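1/ I keep seeing the same claim go by, so a thread. The claim: air-dry your sheets on a rack overnight and you will save "up to 1,000 dollars a year" on your electric bill. I have a rack. I have a dryer. I have a meter on the dryer. I do not have an extra 1,000 dollars.

2/ First thing to know about "up to." It covers every number from zero to the one they printed. If I told you I could eat up to 1,273 pancakes I would be telling the truth as long as I ate one.

3/ The version going around now comes off the Zellesine packaging. Zellesine is a folding drying rack with a fan in the base. It costs more than my first car stereo did. The box has a leaf on it. I have come to distrust the leaf.

4/ I went looking for where the number came from. The box says "see our savings study." The website has a page called Savings Study. The page has one paragraph and a chart with no labels on the left side.

5/ A chart with no labels on the left side is a drawing of a hill.

6/ I wrote to customer service and asked how many loads a week they assumed. Got back a very friendly reply telling me that every household is different. Sure. So whose household is the number from?

7/ People keep sending me the Clernine review as proof. Clernine is a home blog and I like it fine for stain advice. But read to the bottom. They got the rack free and they get a cut if you buy it through the link. They do say so, in gray type, under the recipes.

8/ I don't think a free rack turns anybody into a liar. I think it makes you a little less likely to go check your power bill, which they didn't. The word "bill" is in the headline and there isn't one anywhere in the post.

9/ What I did, for the record. Wrote down the dryer meter before and after each load, did the same for the fan rack, multiplied by the rate printed on my bill. Pencil, back of an envelope. Anyone can do this and I wish a few more of the people posting would.

10/ The rack without the fan costs nothing to run. No argument there. My grandmother knew that and she didn't have a study.

11/ The rack WITH the fan costs something, and it runs all night. Still less than the dryer in my house. But the gap is a lot smaller than the leaf wants you to think, and in December, when I have to heat the room the wet sheets are sitting in, I am not sure there's a gap at all. I don't have good numbers on that part so I'm not going to make any up.

12/ To save 1,000 dollars a year on drying you first have to be spending 1,000 dollars a year on drying. Try it with your own rate. At mine I would have to run a laundromat.

13/ Reply I've had a few times already: "but the dryer wears out your clothes." Could be! The lint comes from somewhere. That's a different claim, though, and it isn't the one printed on the box in big green letters. Pick one and we can talk about it.

14/ Other reply: "you must work for a dryer company." I wish. My dryer is a Jistaler, it squeals, and I have had the back panel off it more times than I've had the car serviced. If they're paying me they are paying me in squeals.

15/ The other thing that bugs me is the word "smart." The fan rack is smart now. It has an app. The app tells you your sheets are done. I have hands, I can touch a sheet.

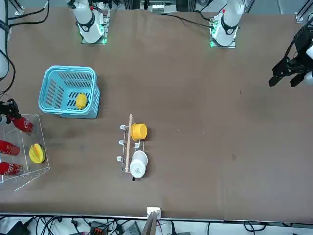 16/ Same with the "5 star rated" sticker. Rated by who? I counted the reviews on the store page and quit when I noticed how many of them began with "haven't tried it yet but." Five stars for a box that hasn't been opened.

17/ Somebody asked what I'd buy. If you have the space and the air isn't damp, a plain rack. The one I use is from Khoury Hardware, no fan, no app, no leaf. One of the rails is bent and I hang socks on that one. I paid for it and they don't know I exist.

18/ If you don't have the space, or you have three kids and one clean towel, use your dryer and don't feel bad. Clean the lint screen. Skip the extra-dry setting unless you're doing jeans. That's my entire savings program and it fits on a box.

19/ I could be wrong on some of this. My rate isn't yours and my sheets are cotton. If you have a meter and your readings say something else, post them - the readings, please, not the chart of the hill.

20/ Zellesine people, if you're reading: put labels on the left side of the chart. I'll look at it again the same day and I'll say so here if I got it wrong.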